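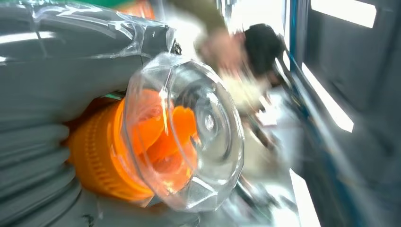 **Gripper comparison, weekly meeting, January**

Present: Loukia Psarras (chair), Thanasis Liapis, Tomos Gwynne, Anastasia Alexiou (minutes)
Apologies: Marina Koutsoukos

**1. Previous actions**

Wrist camera mount redrawn by Liapis and released as part 2623. Cable strain relief still open.

**2. Hand comparison**

Gwynne reported on the Skolitz hand and the Leloslow parallel gripper. Both ran the same 7 tasks on the same arm. The Skolitz hand completed 4, the Leloslow 3. Losses on the Leloslow were all on curved housings, where the pads contact along a single line. Losses on the Skolitz were slow finger closure and one controller timeout.

Psarras asked that closure time be logged separately from approach time. Agreed.

**3. Wrist camera**

Blur during fast wrist moves remains the main complaint. Alexiou proposed a shorter exposure with higher gain. Liapis objected that gain noise hides edges on dark parts. Both settings to be run before a decision. Clear plastic film also gives strong reflections under the light panels; polarizing filter to be priced.
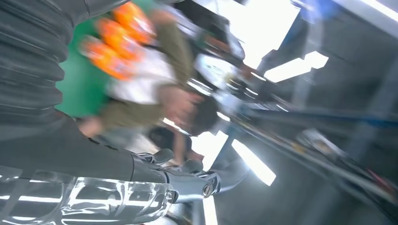
*Fig. 1. Metallic hand and ribbed bellows cover, wrist camera view, with motion blur.*

**4. Controller**

Panagiotou firmware update deferred until the timeout is reproduced. Gwynne has the logs.

**5. Actions**

- Gwynne: reproduce timeout, send trace to Psarras
- Liapis: strain relief drawing
- Alexiou: exposure runs, filter quote
- Koutsoukos: confirm arm booking with Plurnthorpe

Meeting closed 4 pm.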